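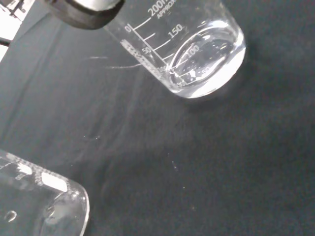
Kgomotso reckons I should just buy a proper measuring jug and be done with it, and that a beaker is no use for salad dressing. Well, I like my beakers! The Allden ones have the numbers printed up the side in white, and the spout pours so much more neatly than my old jug ever did (it dribbled down the front every single time). It does say APPROX under the 200ml, mind, so I wouldn't bake a fussy cake by it. 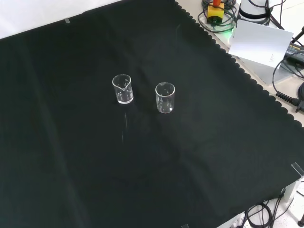
Two little beakers on the black cloth with the scalloped edge

I do love that cloth. Clear glass vanishes on a pale table – on black you get all the shine. It creases if you so much as look at it, and I still haven't ironed it.

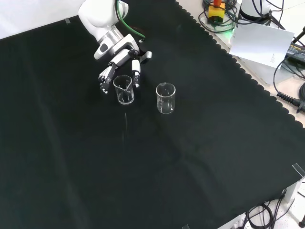
Side by side, spouts and all

Next job is finding them a shelf.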